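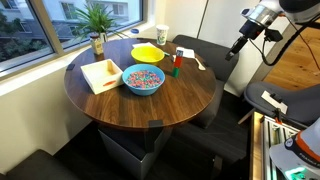
The window table at breakfast, spiky plant at the back and cereal in the blue bowl.

Home Archive Notes About Contact

December
Posted by Brunello Leone
20 shares | 7 comments

Water on the glass, part two

In the first post I described the condensation problem in the Gikerstead apartment and promised numbers. I now have them. The short version is that the air in the apartment is less humid than I assumed, the lower edge of the glass is colder than I assumed, and one of my three hygrometers should be thrown away.

Start with the instruments. Cheap capacitive humidity sensors are usually sold with an accuracy of a few percentage points, and they drift. Before comparing rooms I compared the sensors with each other. I used the salt test: a bottle cap of table salt, enough water to make a thick slush with undissolved salt still in it, and the sensor beside it in a sealed freezer bag. At normal room temperature the air in the bag settles close to 75 percent relative humidity. Leave it overnight. The common mistake is to add too much water, at which point the salt dissolves completely and the reading creeps up.

Results after one night:

Buseo logger, old: 73
Buseo logger, new: 76
Unbranded clip-on with the clock: 64

The two Buseo units are fine. I apply a correction of plus two to the old one and minus one to the new one and treat them as interchangeable. A single salt point tells you nothing about the slope, so the correction may be off at 40 percent, but for this purpose I can live with that. The clip-on had been my only instrument for two winters. It was reading eleven points low at the high end, and I had been running a humidifier in the bedroom on its advice.

Next, the glass. Relative humidity by itself does not predict condensation. What matters is the dew point of the room air compared with the temperature of the surface. At 68 degrees and 45 percent the dew point is 46 degrees. Any surface colder than 46 will collect water and any surface warmer than that will not. At 68 and 35 percent the dew point drops to 39, which gives a useful amount of room.

I taped a thermocouple to the inside of the pane in three places: center, two inches above the bottom edge, and right at the bottom edge. A small square of foam tape goes over the bead so that it reads the glass and is less influenced by the room air. Infrared thermometers are not a good substitute. They can be used on plain glass if the emissivity setting is right, but coatings confuse them and so does the reflection of whatever is warm on your side of the room, including you.

With 20 degrees outside, no wind, and 68 inside, at six in the morning:

Center of pane: 52
Two inches up: 47
Bottom edge: 43

The center never fogs. The bottom edge is three degrees below the dew point at 45 percent humidity, and that matches the band of water I wipe up. The cause is the spacer between the two panes. Ours is aluminum, which conducts heat around the edge of the unit very well. Cold air sliding down the inside surface also collects at the bottom and makes it slightly worse. I had blamed failed seals. A failed seal puts moisture between the panes where you cannot wipe it, and I have none of that.

Ryszard Krajewska, who commented on part one, suggested that anything covering the lower part of the glass would make it colder still. He is right and I should have tested it first. With the blind down overnight the bottom edge read 39 instead of 43, under nearly the same outdoor conditions. A blind traps a layer of air against the window and cuts that glass off from the heat of the room. It saves a little energy and produces more water. I now leave a six-inch gap at the bottom and the reading comes back to 42.

Where the moisture comes from is harder to measure, so I did it badly, by logging and looking for steps. The loggers record every five minutes. A shower with the bathroom door shut raises the living room by two points. A shower with the door left open raises it by nine, and it takes most of the evening to come down. Boiling pasta without a lid is worth six. Drying one load of laundry on the rack is the largest of all: a slow climb of eleven points over an afternoon. I weighed a load before and after drying. It lost a little over four pounds, which is half a gallon of water, all of it into the air of a small apartment.

Plants are often accused. I have not tried to isolate ours. Most of the water you give a houseplant does end up in the air, so the upper limit is whatever you pour in, and ours get a cup a week.

The bathroom fan is a Lovell, original to the building, and it was the weak part of the system. The usual test is whether it will hold a sheet of toilet paper against the grille. Ours would not. I took the cover off and found a felt of lint over the intake and a backdraft flap stuck nearly shut. After cleaning both, it holds the paper. I would like an actual airflow figure, but the proper meter costs $149 even secondhand and I would use it twice. The fan now runs on a twist timer for thirty minutes after each shower.

Changes made so far, in order of effect on the log:

Laundry rack moved to the bathroom, door closed, fan on
Bathroom door kept shut during and after showers
Bedroom humidifier put away
Blind gap at the bottom
Lids on pots, when I remember

Average living room humidity over the past two weeks was 37 percent, against 46 in the two weeks before. The weather was not identical, and colder outdoor air is drier once warmed, so some of the difference is not mine. I count a morning as wet if a paper towel run along the bottom of the glass comes up damp. There were two wet mornings, and both followed nights in the low teens.

The building on Fiore where I lived before this had wooden sashes and single panes, and we simply put a towel down every night from November on. The paint on those sills was ruined. I mention it for the people who asked why I am bothering.

Still to do: the bedroom window, which faces north and has no radiator under it. I also want to run the salt test again with magnesium chloride, to get a second point near 33 percent and settle the question of slope. The salt is ordered and should be here by Saturday.

Older post | Newer post
212 views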